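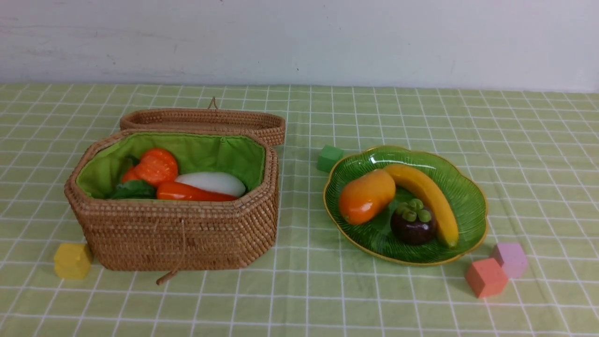

## Arm notes, 6/30/24

The second arm is mounted and moving, so I'm back to writing these up. The first one went to Ileana in December and I spent the winter without one, which was longer than I meant.

This build is mostly the Duman design with a few changes. I printed the long forearm segment twice. The first print warped near the elbow and the bearing wouldn't seat, so I cut it up for test pieces. The second came out fine after I slowed the outer walls and left the door of the printer shut. Everything is black again. I had most of a spool left and saw no point in buying another color.

The job I'm working toward is putting toy food away in a basket. I like it as a first task because the pieces are all different shapes. A banana and a pumpkin need different approaches, and the radish is slick enough that a bad grip shows up right away. The basket has a fabric lining, so a piece let go a little too high lands on something soft. I leave the lid open and propped behind it. Lids are a separate problem and I'm not going near that one yet.

The foam blocks stay on the table as things to leave alone. If the arm goes for a block, that run counts as a miss.

## Wiring

I ran the gripper cable three different ways. Inside the forearm was the neat option, but it pinched at full bend and the servo dropped off the bus. Zip-tied along the outside, it pulled tight whenever the wrist rolled past a quarter turn. What I have now is a loose loop with plenty of slack. It's ugly and it drags on the cloth sometimes, but I haven't lost the connection since I changed it. 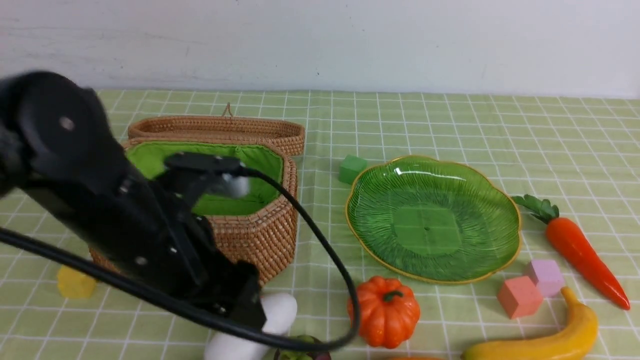
The slack does have a cost. A loop that big can catch a light piece and move it, and then the position I planned for is wrong by the time the fingers close. Ionuț suggested a spring arm overhead, like the ones on old drafting lamps. He has one he'll bring by. Until then I've been planning the reach from the left side and keeping the wrist roll small.

## Gripper

The fingers are the stock shape. I tried gluing on strips of bicycle inner tube for grip and took them off again the same evening. They held the radish well but they also held it after the fingers opened — it would hang there for a second and then fall wherever it liked. Wing-yan uses thin silicone tape on hers and says to replace it often. I've ordered a roll.

Closing force is the other thing I keep changing. The servo takes a limit value and I've settled on 901 for now. Lower than that and the pumpkin slips out between the ribs. Higher and the servo gets warm enough that I don't want to leave it holding anything for long. I'd like to set it per object later, but one number for everything keeps the code short.

## Test runs

I did two sets of 10 with the carrot only, same starting spot each time. The first set was bad and I'm not going to pretend it was useful, as I had the table height wrong in the config. After I fixed that, the second set went nine for 10. The miss was a carrot that rolled when the finger touched the leafy end first.

Each run takes about a minute at the speed I'm using. Teodor thinks I could double it. He's probably right, but he also broke a shoulder bracket doing that on his, and I only have one spare.

## Still to do

- Put threadlocker on the forearm screws. Two have backed out already.
- Move the power supply off the floor.
- Write down the home position somewhere other than the back of an envelope.
- Try the mango. It's smooth all over and I expect it to be the hardest of the fruit.
- Ask Blandine if she still has the clamp I lent her.

The config file is in the usual place if anyone wants it. The table height in there is measured with the cloth on, so change it if you work on a bare surface.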